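Zarkaren opens hanger return service for small clothing shops

Press release, March

Zarkaren, a company for shop supplies and storage, starts this month a return service for plastic clothes hangers. Shops can send back the hangers that stay behind at the cash desk, and Zarkaren sorts them by hand and gives them out again. The service has the name Kurkance and is open to every clothing shop, also to the very small ones with one rail and one fitting room.

Many shops receive their goods already on hangers. The customer takes the blouse home, the hanger remains, and after some weeks there is a tangled heap in the back room. During a trial period, 11 shops collected their hangers for Kurkance and together they sent in 1060 pieces. Most of them were gray or black, and a large part could go directly back to a shop.

"We started with a simple question from one shop owner, who did not want to throw away good hangers every evening," says Xolani Botha, head of the service at Zarkaren. "She asked if we could take them when we deliver the boxes. Our van goes back empty anyway, so we said yes."

The sorting is done at a table with a smooth white cover, so that a crack or a broken hook is easy to notice. Hangers which belong together go in a woven basket. We tried plastic crates before, but the people at the table prefer the basket. It has an opening in the wall to hold it, and it looks nice enough to stand in a shop later.

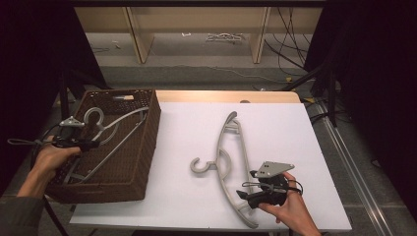
How the service works

A shop that takes part gets a basket for the cash desk. When the basket is full, the staff put the hangers into a return bag and give it to the driver at the next delivery. One bag holds 40 hangers. It is not necessary to sort them before, but we ask the shops to remove size rings, stickers and forgotten price tags.

At Zarkaren every hanger is checked in 3 steps. First comes the hook, then the shoulder, then the bar. The hook must keep its round form and should not be bent open. The shoulder must have no sharp place where knitwear can catch. A hanger lying alone on the white cover is turned over once and looked at from the other side also, and only after this it is placed with the others.

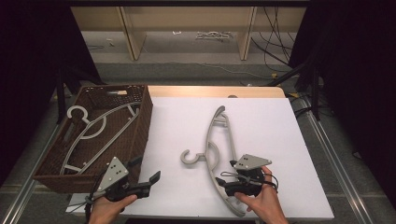 Hangers that do not pass are kept apart and go to the recycling firm Vanhove, where the plastic is ground. Those that pass are wiped, packed by model and offered to the shops under the name Sundeo. A shop can order Sundeo hangers in any quantity from one bag up, and mixed bags are also possible if the color is not important.

"It is quiet work and it needs good light," says Xolani Botha. "You get a feeling for it in the hands. After a few days you know the weak models without looking, and you also learn to lay them all with the hook in the same direction, otherwise you lose the whole morning with untangling."

Conditions for shops

Participation is free for shops which already receive deliveries from Zarkaren. Other shops pay only for the pickup. Wooden hangers, padded hangers and trouser clips are not accepted for the moment, and wire hangers neither. The driver takes the bags until four in the afternoon, and bags from home customers can be left at the counter of the warehouse.

Shops can register by telephone or with the form which is included in the March delivery. The basket arrives together with the next order.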